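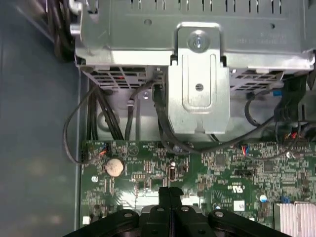

Second progress report: Plandgate Community Computer Reuse and Home Skills Program

Prepared by Corina Nistor, program coordinator
For Gerrit Mabuza, Siva Fund

Period covered

This report covers the work from the start of winter to the end of November. The first report dealt with the lease, the fit-out and hiring, so I have left those out except where something has changed.

Summary of where we are

The program is running in all three of its parts: the repair bench, the evening classes and the home visits. The repair bench is ahead of plan. The classes are on plan. The home visits started late and are still behind, and I have set out below what we are doing about it.

We placed 67 refurbished computers with households in the period. The target in the funding agreement was lower for this stage, and I don't expect the pace to hold over the summer, when two of our larger donors close their offices and pickups stop.

Repair bench

The bench is open four afternoons a week under Sobia Talpur. Most donated machines are office desktops, with a smaller number of laptops. Laptops take longer and more of them end up as parts, usually for want of a battery at a sensible price.

Every machine that comes in is logged, has its drive wiped, and is tested before any decision is made about parts. Sobia changed the order of this in the second month. We had been cleaning and testing first and wiping last, and a few machines sat on the shelf with the previous owner's files still on them longer than I was comfortable with. Wiping now comes first. Where a drive won't wipe properly it is removed and goes in the locked bin for shredding. The shredding contractor, Bucur, collects when the bin is full and gives us a certificate, and copies are kept in the office if you want to see them.

Memory upgrades have been the largest parts cost. We spent less than budgeted on power supplies and replacement fans, and I would like to move what is left on that line to memory. A request form for the change is attached separately.

E-waste that can't be reused goes to the regional depot. Monitors are the main problem. We are given far more than we can use and they take up most of the back shelving. From next month we will accept a monitor only if it comes with a computer.

Evening classes

Ximena Medina teaches the classes, with Sofia Godinho helping on the beginner nights. The course is still 10 sessions long and covers email, online forms, banking safety, photos and video calls. We swapped the spreadsheet session for one on government and health accounts after people in the first group asked for it. That session filled up straight away and ran over time on both occasions, so it will be split in two for the next course.

Attendance dropped in the coldest part of the year, mostly among people who come by bus. The last bus past the hall leaves at 8.40 pm and the class was finishing at 8.30, which left people hurrying or missing the end. We moved the start forward to 6 pm and attendance recovered. Two people could no longer come because of work, and Ximena has offered them a place in the Plandgate library group.

Feedback forms were collected at the end of each course. The most common comment was that the handouts were too small to read. They have been redone in larger type. Several people also said they wanted a printed list of who to call about scams, and Sofia has put one together.

Home visits

This is the part that has fallen short. The plan was for each household to have a visit within a fortnight of getting its computer. In practice many waited longer, and some are still waiting. There were two causes. The car we had expected to share with the neighbourhood house was off the road for most of the period, and the police checks for our visitors took much longer than we had allowed.

The car is back and the checks are through. Visits are now being booked by street, so that one trip covers several homes. Households that have waited longest are being done first. I expect to clear the backlog before the end of the next period, and I will let you know early if that changes.

The most common problem found on visits has been the internet connection, especially modems placed a long way from where the computer is used. We have started asking about this at pickup.

Money

Spending is within budget overall. Wages and rent are as planned. Travel is underspent on account of the late start to visits. Skuketti, the furniture supplier, credited us $2,000 for the benches that arrived damaged, and this has gone back into the equipment line. The full statement is in the attached schedule.

Next period

The split course on government and health accounts starts after the holidays. We will also run 3 Saturday drop-in sessions as a trial, using existing staff hours. Sobia has asked for a second anti-static mat and a better set of drivers, both of which fit inside the tools budget.

I need a decision from the Fund on the memory request by the end of the month if possible, as the supplier's current price won't be held after that.

Corina Nistor
Program coordinator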